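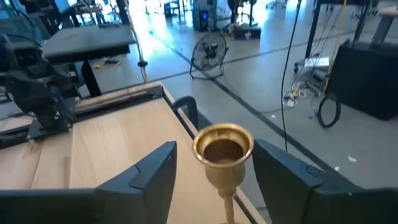 Brass day at Tyagi, notes from the open house

Got there just past 9, parking already a mess. Tyagi opens the metal works once a year in August and this time they let in groups of 17, so you wait. Coffee was free. Bring a hat, no shade in the yard at all.

First stop the casting floor. Loud! They pour in the morning only so go early or you miss it. Our guide talked fast and I lost half of it under the fans. What I did catch: most of the brass is scrap, old taps and fittings mainly, sorted by hand in big bins out back. Molds are sand. You get to press one yourself, mine crumbled.

Then spinning and polishing. Best part by far. A flat disk goes on the lathe and a minute later it's a bowl. The polishing room smells like wax and burnt dust, wear old shoes. They said over 76 pieces go through on a good day, which seemed low to me untill I saw how long one stem takes.

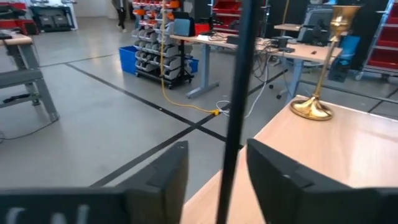 Lunch was a food truck by the gate, long line, decent dumplings. Skipped the talk on plating to get a seat.

Afternoon was the other tenants. Tutel does hinges and drawer pulls, small shop, very friendly, gave us a bag of odd screws each. Brolasport makes trophies and medals, more glue than metal to be fair, but the engraving machine was fun and the kids loved it. Jerkance was closed, sign on the door, no idea why. Shame as that was the one I drove out for.

Shop at the end. Seconds shelf is where you want to be, 5 dollars for a dish with a tiny dent. The big floor lamp had a tag of 1329 on it, so no. Cash only at the seconds table, cards inside.

Whole thing took most of the day. Restrooms are in the front office, not the shed like the map say. Would go again, earlier, and do the plating talk.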